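The washing-up shift

18 Feb 2020

Half past five at Gedside and the first vans are already loaded. Inside, steam, radio, somebody shouting for more lids. Gedside cooks and plates lunches for offices across Rarkambridge, up to 1,000 covers on a busy day, and every one of those covers comes back dirty. Real plates, real mugs. That was the selling point from the start, no paper, no plastic. It is also the headache.

The back room is where it all lands. Crates in one door, racks out the other. In between, the sorting, the scraping, the wash, the stacking, the checking for chips. It's the job people leave. Two winters ago the firm went through seven starters in one season and kept none of them past April.

So they bought arms. Or are buying, the deal with Baptista is still a trial and the kitchen can hand the lot back. One pair for now, two arms working side by side on a table, meant to take over the dry end: racks emptied, mugs hung up, baskets filled for the breakfast orders.

Gonçalo Abreu runs the back room and has done for years. He wasn't asked, he says, he was told, and then he was asked. There was a meeting. Sandwiches. Questions about hours mostly.

"People wanted to know who goes," he says. "Straight off. Who goes. And I didn't have an answer so I said I didn't have an answer."

What he has now is a bit of paper. Nobody on the current rota loses hours during the trial, and anyone moved off stacking gets first pick of the prep shifts, which pay better. After the trial, well. The paper stops there. He has asked for a second sheet twice.

The work has changed anyhow, and quicker than the rota. Stacking used to be where you were put on your first day, no training, apron on and off you go. Now the first-day job is teaching. A member of staff stands with the arms, sets things out, lets them try, moves things, lets them try again. Then writes up what went wrong. There's a sheet for that. 127 lines filled in so far, in several kinds of handwriting, and some of it not printable.

Slow is the word that comes up. The arms are slow. A person clears a rack while talking, without looking, and a person can tell a chipped rim by feel. Against that, the arms don't get dishwasher's hands. Cracked knuckles, split thumbs, the cream kept on the shelf by the door. Ask anyone in the back room what they'd gladly give up and they hold their hands out at you.

Some like the new job. One of the younger ones has asked Baptista about training, and might get it. Others miss the pace. An older hand told me she took the job in the first place becuase she could switch her head off for four hours, and now she has to watch and think and write things down, for the same money. That last part is a fair complaint. Abreu has put in for a higher rate for whoever minds the arms and is waiting to hear.

The set-up table is kept away from the main line. Bowls, plates, mugs, a bit of food in a basket, whatever the day's lesson calls for. Nothing that matters if it gets dropped.

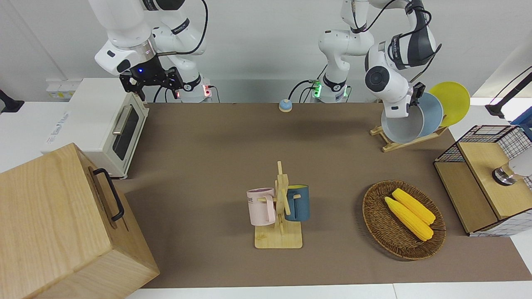
Bowls are the trouble, by all accounts. A plate is a plate but a bowl has a curve to it, and you can take hold of the rim or miss it by a hair. Mugs come in every shape the customers have ever been given. Abreu reckons the firm could sort half its problems by buying one kind of mug and sticking to it, and he said so before any robots came in. It would cost money. The answer then was no. The answer now is maybe, for the machine's sake, and he's noticed that.

"I asked for the same racks, same mugs, better lighting," he says. "For years. Now it's all on a list."

The lighting has gone in already. Everyone's pleased with the lighting.

Over at Gimden, the other big lunch firm in town, they looked at the same kit and went a different way, a bigger dishwasher and one extra person on the late shift. Their back room seems happy enough. Their people do still have the hands though.

The trial at Gedside has till April to run. Then it's a yes or no from upstairs, and by then Abreu wants his second sheet of paper, and the rate settled, and it written down who empties the racks when an arm is of for repair. At the moment that's him. He was doing it when I left, sleeves up, radio on, talking over his shoulder about the mugs.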